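Visit report: Robotics project course, Friesen Technical School, Brarkside

Monday, December 2, 2019

The Friesen course runs for two semesters and takes second-year students. I attended the afternoon session with two colleagues from the Pletatdale school district, where a similar course is planned. Flurina Bachmann teaches it and gave the tour.

Enrollment is 30, split into teams of three or four. Each team gets one task and keeps it until February. The tasks this year are drawer opening, peg insertion, sorting by size and stacking. Grades depend on a written test plan, a log of all runs and a short oral defense.

Simulation work

All teams start in simulation. The software is Brikik, a student-maintained package that has been passed down through several classes. It loads a room, a table, one arm and the task object, and it records joint positions and contact forces for every run. A full reset takes 8 seconds on the lab computers, which the students consider slow.

We spent most of our time with the drawer team. Their arm is mounted on a light green block on the tabletop, with a tall pale cabinet at the far end. The target is the wide, shallow drawer at the bottom of the cabinet, which has one small handle near its center.
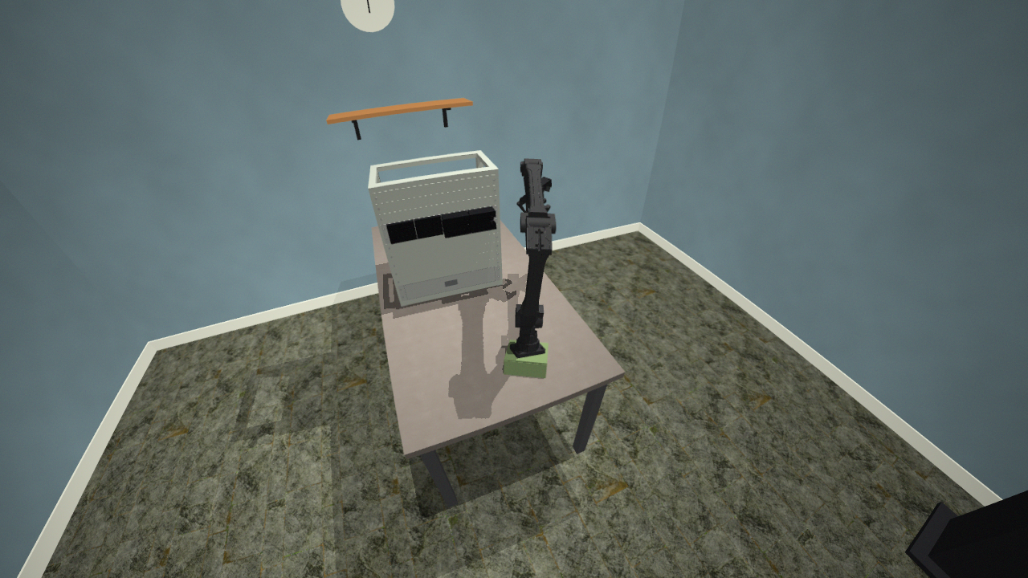

Test results and logging

The drawer team had logged 3,731 runs by the day of our visit. Of these, 3,522 were usable. The remainder were dropped after a change to the friction settings made them impossible to compare with later runs. Bachmann requires that dropped runs stay in the log with a written note, and she checks this before each grading period.

Most failures fall under two headings in the team's log: the fingers close short of the handle, or the wrist reaches a joint limit during the pull. The team is now testing a lower approach angle. They had no figures for it yet.

Room lighting and wall color can be changed from a settings file. The sorting team uses this heavily, as its method depends on camera input. The drawer team reads the handle position directly from the simulator and leaves the settings alone. One of my colleagues asked whether that would cause trouble on hardware. The answer was yes, and a vision step is scheduled for the second semester.

Notes for Pletatdale

The course needs one lab computer per team and a shared drive for logs. Two class periods go to installing Brikik, and Bachmann would plan for three. Her written task sheets are available on request. I have asked for the drawer and stacking sheets and will forward both when they arrive.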